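Clearing out the bathroom cabinet

Saturday, December 26, 2020

Boxing Day, and too wet to go out, so I did the job I have been putting off since we moved in. The bathroom cabinet was full to the point where the door had stopped shutting. I took everything out, put it on the bed and sorted it by date.

The oldest thing was a tube of Wadent toothpaste that had gone hard at both ends. There were also 13 hotel shampoos, most of them from the years when I travelled for work, and a sun cream I remember buying for a holiday with Jacinto Ayala and his family. That was a long time ago. All of it went.

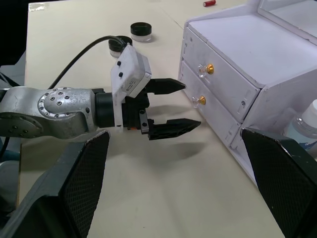

Sun cream is the one I would check first in your own house. Most bottles have a little drawing of an open jar with a number of months on it, and I had never paid it any attention. If you keep things in shallow drawers, like the two in that white cabinet, at least you get to see them now and then. Mine were stacked three deep on a high shelf and the ones at the back might as well have been in the loft.

Medicines I put in a separate bag. The chemist on the corner takes them back, but is shut until Tuesday. Please don't flush them. 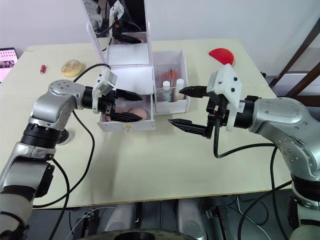
Make-up sponge in the open drawer.

Next was make-up, which is mostly my wife's, so I asked before touching it. She kept the Nelletti powder and threw out four mascaras. The rule she goes by is three months for mascara once opened. 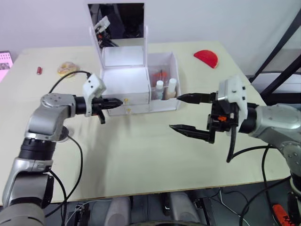

Towels came last. We had around 20 and two people to use them, so the worn ones are going to the dog rescue in January. I had thought about buying more storage and even looked at a tall Flevby unit online, but with half the stuff gone there is no need. A small organiser in white would sit on the windowsill well enough. I measured up for one and the sill is too narrow by a finger, so that will have to wait.
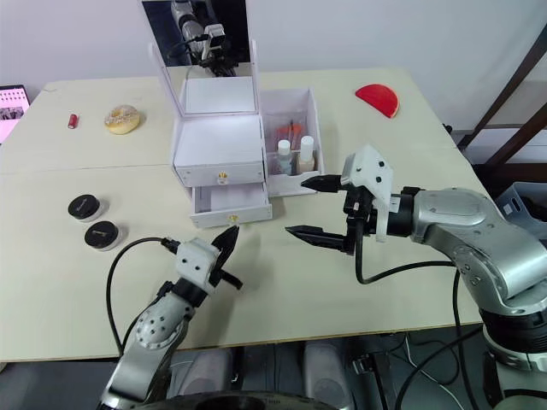 The cabinet door now shuts. The hinge still squeaks and I have no oil in the house. Two bin bags by the back door, one box for the charity shop, and the Miettinen scales are back under the sink, where they can stay until the Christmas cake is finished.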